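Itstead Community Workshop Membership: Frequently Asked Questions
Last updated 3/12/24

Who may apply for membership?
Any resident of Itstead or Gratska aged 18 or over may apply. Applicants from Nernstead are placed on a waiting list and will be contacted when a place opens.

What does membership cost?
The annual fee is $473. Members who join after the end of March pay the same fee, and their membership runs for twelve months from the date of payment.

Is there a reduced rate?
Yes. Full-time students and persons over 65 pay half. Proof of eligibility must be shown at the front desk in the Griffiths Building.

May I bring a guest?
Each member may bring one guest per visit. Guests must sign in and may not use powered saws — this rule applies even to guests who hold a membership elsewhere.

How do I reserve a bench?
Reservations are made online or by calling extension 567. A bench may be held for up to four hours. Benches not claimed within 20 minutes are released.

May I store unfinished work?
There are 46 lockers, rented by the month. Items left on the floor or on shared shelves will be removed.

How should wooden surfaces be treated?
Members must place a cutting mat or scrap board under any blade work. Glue should be wiped up at once with a damp cloth. Please report deep scratches to the desk.
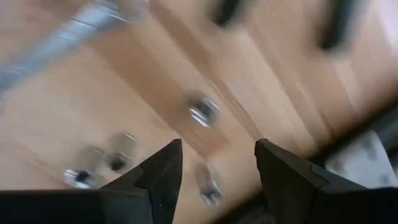
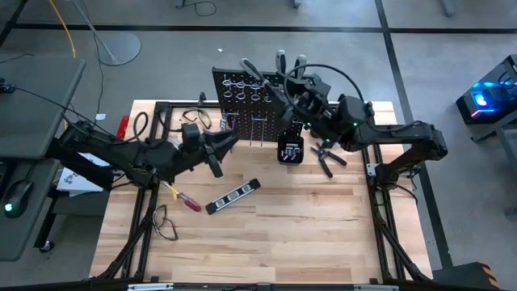 Marianna Jasińska: Could the page state whether the four-hour limit applies per day or per booking? I was given both answers by telephone in the same week, and I would like to reserve a morning and an evening.

Reply from the Membership Office: The limit applies per booking. Two bookings on one day are permitted if they are at least two hours apart.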